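# Making Cannabutter at Home, the Slow and Easy Way

*September 10, 2022*

I have been making infused butter in my little kitchen for a good while now, and every so often a reader of the Brurnico newsletter writes to ask how I do it. I always mean to send back a short answer and I never manage it! So I've finally sat down with a cup of tea to put the whole thing on one page, with all the bits I usually forget (like the cheesecloth, which I forgot to mention to my own sister-in-law, poor thing).

This is for adults in places where home use is legal, so please check your local rules before you start. If you're pregnant, nursing, or taking medicine of any kind, have a talk with your doctor first.

## What you'll need

- 1 cup (two sticks) of unsalted butter
- 1 cup of water
- 7 grams of dried flower
- A rimmed baking sheet and some parchment
- A heavy saucepan with a lid
- A kitchen thermometer, and a second one for the oven if you can get it
- Cheesecloth and a fine strainer
- A wide bowl for straining into
- A glass jar with a good lid, and a label

I used a variety called Vellico for this batch, which the grower's card listed at 15 percent THC. Any flower will do, but you do want that number from the label, so don't throw the packet away. I have done that more than once and ended up going through the trash with a flashlight.

## Step 1: Toast the flower

Raw flower won't do much in your butter. It has to be warmed gently first, and the long word for that is decarboxylation, though in my house we just say toasting.

Heat the oven to 240 degrees. Do please trust your oven thermometer over the dial, as my old Mammont range runs hot by a good bit and I scorched two batches before I caught on. Break the flower up with your fingers into pieces like coarse breadcrumbs, spread it on the parchment in one layer, and slide it onto the middle rack for 40 minutes. Give the pan a gentle shake halfway through.

You're looking for a light brownish green and a dry, crumbly feel. It does smell, and quite strongly, so open a window and maybe warn whoever lives upstairs. Let it cool on the pan.

## Step 2: Melt and simmer

Put the butter and water in the saucepan over the lowest heat your stove can manage. The water keeps the butter from browning, and it comes away cleanly at the end, so don't skip it even though it feels wrong to be pouring water into perfectly nice butter.

Once everything has melted, stir in the toasted flower. Put the lid on a little crooked and keep the pot between 160 and 180 degrees for three hours. Stir it every half hour or so and top up with a splash of hot water if the level drops. It should never boil. A lazy bubble now and then is fine, but if it starts to look like soup, pull it off the heat for a few minutes and start again lower.

I do my ironing during this part. You could read a book, but stay in the house.

## Step 3: Strain it

Line your strainer with two layers of cheesecloth, set it over the bowl, and pour slowly. Then let it drip by itself. I know how tempting it is to gather up the cloth and wring out every last drop, but squeezing pushes through a lot of plant bits and gives you that grassy, lawn-clippings taste that puts people off homemade edibles.

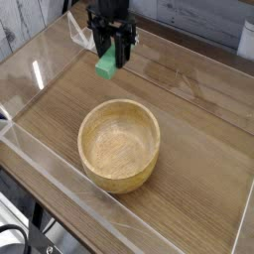
Choosing a straining bowl is something I've grown fussy about over the years. You want one wide enough that the strainer sits steady on the rim, and it needs to take a hot liquid without complaint. A round wooden bowl in a pale finish like the one in the photo is lovely on the table, and I'd happily pile popcorn in it, but wood soaks up butter and holds on to the smell, so I strain into glass or stainless steel.

Cover the bowl and chill it overnight. In the morning you'll have a firm disk of butter sitting on top of murky water. Run a knife around the edge, lift the disk out, pour the water away, and pat the underside dry with a paper towel.

## Step 4: Work out the strength

Get your pencil out, and take your time over this one. Seven grams of flower is 7,000 milligrams, and 15 percent of that is 1,050. That's the most your whole batch could hold, and you'll always lose a portion along the way. I still do my sums as though nothing was lost, because I'd much sooner have a cookie turn out milder than I planned.

A cup of butter has 48 teaspoons in it, so each teaspoon comes to nearly 22 milligrams at the very most. That is a lot for one person! A newcomer should be thinking of 2.5 milligrams or less. If a recipe calls for a full cup, use mostly plain butter and just a few teaspoons of this one, and stir the two together very well before anything else goes in.

Whatever you bake, wait at least two hours before deciding it hasn't worked. Edibles are slow, and impatience is how most people get themselves into an unhappy evening. No driving afterward, either.

## Storing it

Spoon the butter into your jar and label it with the date and the strength per teaspoon. It keeps a couple of weeks in the fridge and up to six months in the freezer. I freeze mine in teaspoon portions in a small Devadiga tray with a snap-on lid, then move them to a labeled box with a lock, well away from children, pets, and houseguests who like a midnight slice of toast.

The last of my May batch went into a pan of ginger shortbread, and I'll put that recipe up once I've typed it out properly.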